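Leone Desk Set, User Guide
Section 4. Setting out cups and small items

4.1 Before you start

Sections 2 and 3 must be complete: the top is level, the leg bolts are tight, and the finish has cured. The front edge measures 1000 mm. The low wooden box (part 3697) is supplied without fixings and stands on the top under its own weight.

Note: The box is optional in sets sold before September. If it is missing from your carton, skip steps 2 and 3.

4.2 Placing the box

1. Wipe the top with a dry cloth. Remove any grit from the area where the box will stand.

2. Set the box parallel to the back edge. The standard distance from the back edge to the rear face of the box is 106 mm. If cables run behind the box, use 128 mm.

3. Lead cables around the end of the box. Do not pass them underneath, as the box will rock.

CAUTION: Lift the box to move it. Dragging leaves marks in the finish that cannot be wiped out.

4.3 Placing cups and mugs

4. Stand the mug in front of the box, flat on the top. Turn the handle to the side of the hand you use.

5. Check the foot of the mug for an unglazed ring. If it feels rough to the fingertip, fit an Ultent felt disc or use a coaster.

6. For hot drinks, always use a coaster, whatever the state of the foot.

CAUTION: Printed mugs may carry a raised decal. Do not lean the printed side against the box.

4.4 Small round items

Caps, rings and rolls travel on a level top if they are set down on their rims. Keep them as follows.

7. Put caps and other short cylinders in a clean, dry mug. One mug per kind of item is enough for most desks. A mug used for this purpose should not be used for drinks until it has been washed.

8. Lay rolls and rings flat for storage. They may be stood upright while in use, provided the top has been leveled as in 2.6.

9. Wipe adhesive residue from the top the same day with a damp cloth and a drop of dish soap. Dry with the grain.

Note: Solvent cleaners, including citrus types, void the finish warranty. See Section 7.

Mug in front of the wooden box, handle to the right:
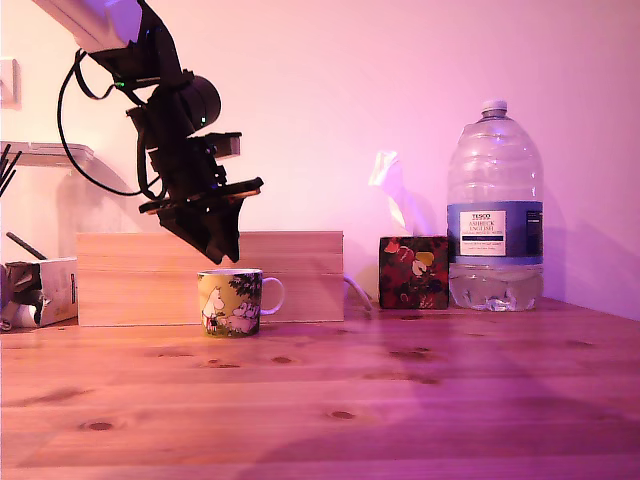
Mug from above, with a small dark item standing inside it: 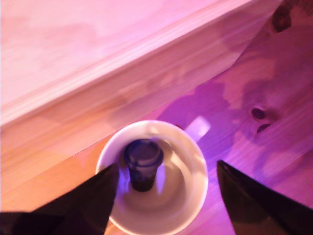
White ring-shaped item, upright:

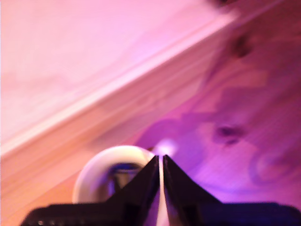 Reader comments on Section 4

Traian Văduva: Step 2 needs a second look. I set the box at 106 mm and the plug on my lamp lead would not fit behind it, so I went to 128 mm and it cleared. I would make the larger distance the standard one. Also, step 5 says felt disc or coaster, but the discs came off two of my mugs in the dishwasher. Please say in the guide that they have to be peeled off before washing.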